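Fullelbridge House Social Club
Furnishings and Front Parlor Group
Minutes of the January meeting

Present: Bhavana Devadiga (chair), Cameron Ormsby, Rekha Rao, Xiomara Tran (minutes)
Apologies: Annapurna Menon

Meeting opened at 7:15 p.m. in the dining room.

1. Last meeting's minutes
Approved with one correction: the lamp that went to Drerine for rewiring was the hall lamp, not the landing lamp. It is back and it looks wonderful.

2. Front parlor
Bhavana was delighted to report that the parlor is very nearly there. Everyone had been in for a look before we sat down and there was a lot of happy talking over one another, which I have not tried to write down.

Settee: general agreement that the brown and cream floral was the right choice! Rekha admitted she had voted for the green stripe last year and is glad she lost. The carved wood along the back shows up beautifully against the pale upholstery. Discussion of whether the two bolsters should live on the settee all the time or come out for events only. Cameron finds them in the way when he sits down. Rekha said they finish off the arms and the whole thing looks bare without them. Agreed they stay. The cushions in the matching fabric stay too, and anybody who moves them for a nap is asked to put them back.

Coffee table: much admired, especially the gold trim and the little corner ornaments. The glossy top does show every smudge. Xiomara has tried two polishes and prefers the Westeck one, used sparingly with a soft cloth. Cameron asked about a glass cover. Not popular — it would hide the best part of the table. Agreed to buy a set of 8 coasters instead and leave them out where people will see them. Bottles and cans to be taken to the kitchen at the end of the evening.
ACTION: Rekha to choose coasters.
ACTION: Xiomara to write up the polishing method on one sheet of paper.

Curtains: the sheers let in gorgeous light. Bhavana is a little worried about the settee fabric fading, with its back to the window like that. Annapurna had sent a note suggesting a lined pair that could be drawn when the room is not in use. Everyone liked the idea as long as the sheers stay up as well.
ACTION: Annapurna to get a price from Acharya for lined curtains.

Plant: thriving, and getting tall. Cameron would like to cut it back. Bhavana would very much like him not to. Left for now.

3. Money
Bill for the upholstery came to $1,052, paid in full. We have about $100 left in the parlor fund, which covers the coasters and polish. Curtains would need a separate request. Cameron proposed a tea afternoon in the parlor to raise some of it, and this was taken up with real enthusiasm (Rekha already has a cake in mind).
ACTION: Cameron to suggest a Sunday.

4. Any other business
Rekha asked if the carpet could be cleaned before the tea. Yes, if the fund allows. Carried over.
Bhavana thanked everybody for 3 months of hauling, measuring and arguing over swatches.

Meeting closed at 8:40 p.m.

Attached to these minutes:

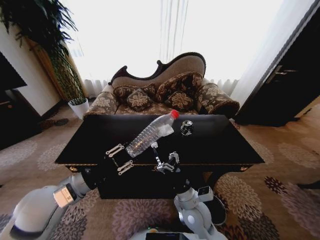
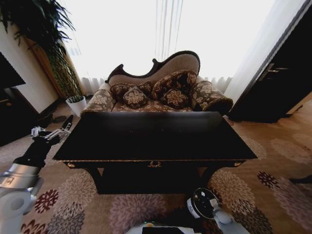 Front parlor, coffee table and settee (both pictures).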